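Workshop Tips: Keeping Marker Tracking Reliable

The Zarivley bench guide is issued to all users of the shared automation workshop. The following tips concern the perception software and apply before any pick-and-place program is run.

Print markers with a full white border. The detector finds the black outer band by its contrast with the border, and a trimmed marker may be missed altogether.

Put markers on more than one face of each part. Once a block is tilted or held, the planner can then work from whichever face is in view.
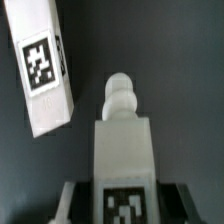
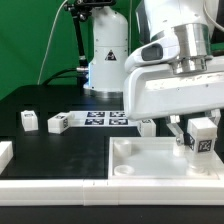
Marked white blocks at the workstation, from the wrist camera (first) and the bench camera (second).

Wipe markers with a dry cloth. Do not use glossy tape over them.

Set the pose filter to reject any reading that differs from the last by more than 5 millimeters while the arm is still. Exposure should remain fixed; automatic exposure is to be switched off in the Drultov settings panel.

Recalibrate after any camera is moved. Collect 40 views of the printed sheet and save the result under a new file name.

Last revised June 6, 2024.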